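4.2 Wrist and head views

The Bronovow set holds 3,624 clips of shelf and table work, each with one head view and at least one wrist view. We left 195 clips out of training because a stream was missing. In many wrist clips the fingers and the robot's own arm parts take up much of the view, with carpet behind them.
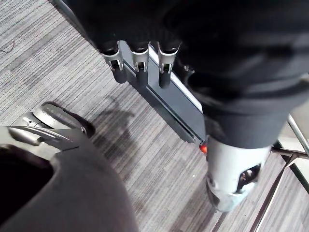
4.3 Masking the robot's own body

We trained the Sterkeslow model twice, once on raw wrist views and once with the robot's body masked. The head view was left alone in both runs. It gives the model the wider room – table, sofa, chairs – and the places where objects rest.

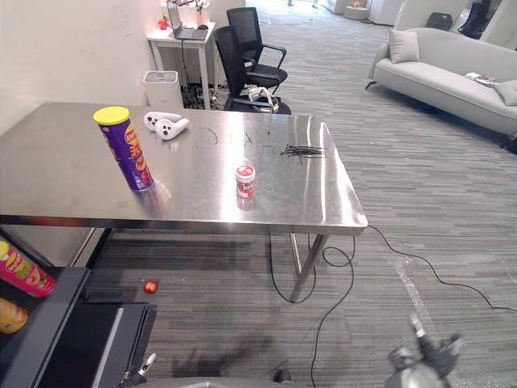
Both runs used the same split and stopped after 400 epochs. The masked run had fewer false grasp labels, mostly on shelf clips. 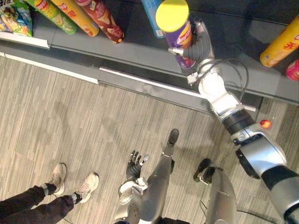 Figure 4. Head view of a shelf grasp. The right hand holds a purple canister with a yellow lid.

Cables remain a problem. A thin dark line near the fingertips is easily taken for part of the hand, and the mask then grows over the carpet.

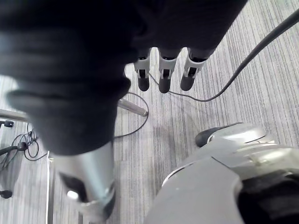 Figure 5. Wrist view with a black cable passing just below the three fingertips.

Search this journal Enter keywords

Related articles
Skatard: a small planner for shelf picking
Hand masks from joint angles
The Walczak grasp labels, second release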